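The hardest thing in the world is a power strip

On my first morning at Getwood I pressed a switch 69 times and was told I had been rushing it.

Getwood occupies the upper floor of a former glove warehouse, and its business is teaching robots by showing them. You pick up a pair of black grippers, one for each hand, and you do the job yourself. The grippers record what they see and where they go. Later, a robot that wasn't present is expected to have learned something from you, much as a nephew is expected to have learned something from a wedding speech.

Rupert Frei runs the sessions. He used to tune pianos, and he still has the habit of tilting his head at a thing for a long time before admitting it is wrong. "You're thinking about the button," he told me. "Think about the approach."

I hadn't known I had an approach. I have been switching things on since childhood with no feedback from anyone. But put a tool between your fingers and the world, and you discover how much of the job you had been leaving to your fingertips. The two black pads want to arrive together, or at a slant, or a thumb's width to the left of where you were sure you had sent them.

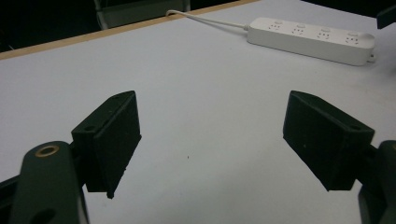
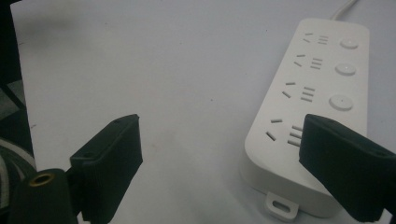
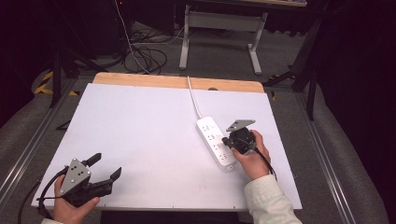
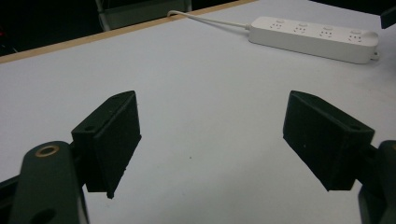 Four views from the power strip table, the third from head height.

The other way to do this is by remote control, and Getwood has tried that too. A rig called the Prelimetti stands in the next room, where the operator sits in a chair and steers a pair of arms through a headset. Frei is fond of it in the way people are fond of a difficult horse. In August it took him almost an hour to hang up a tea towel. By hand, he says, the same towel is a matter of seconds, and your neck survives.

So the hands have won, for now. The current order comes from a client called Danzer and asks for 500 clean demonstrations of one task. The sheet on the wall stood at 1445 attempts when I visited, and the gap between those two figures is where Frei spends his working life. An attempt is thrown out if you hesitate, if you bump the table, or if you do it perfectly but in a manner he describes as "showing off". Robots copy that sort of thing, apparently. An earlier machine, the Pedard, picked up a small flourish of the wrist from a trainee and kept it for weeks.

After lunch he let me have another go. I slowed down. I considered my approach. Frei watched the recordings with his head on one side and kept 5 of them, then went back and took one out.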